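Round tables at Plorum: a small gallery

We look after the turntable at the Plorum sorting hall. The table has a green surface and a white hub in the middle, and it gets a full going-over every July. The figures for this year are in the log: 1,123 hours run, 2 stoppages.

Green table with the hub collar and the metal rollers. The warning stickers are on top of the rim.

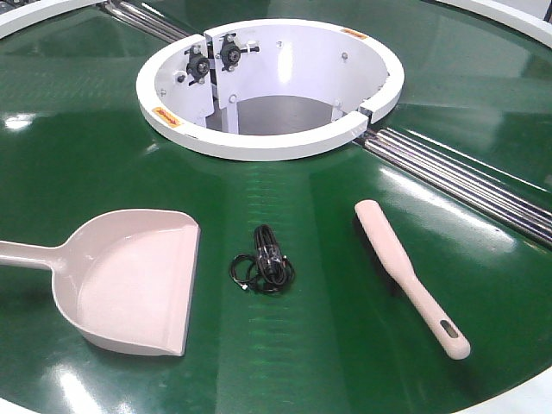

Cleaning starts at the hub and works outwards, with a soft cloth and plain soapy water. Grit collects along the seams — go over those twice. The bearings inside the hub are checked by hand and the bolts tightened where needed. Dramton supplies the spare rollers, and delivery takes 23 days, so order early.

Closer in, with white housing and a loop of thin black cable. Cables are kept coiled when there is slack to take up.

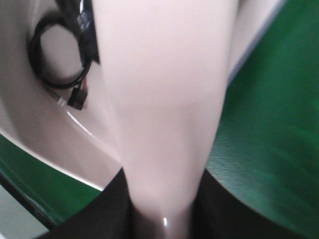

Mieke De Graaf writes that the table at Vidmar is cleaned the same way, but with the rollers taken off first. She finds it quicker, and the seams come up better.

Page updated 1 October 2026.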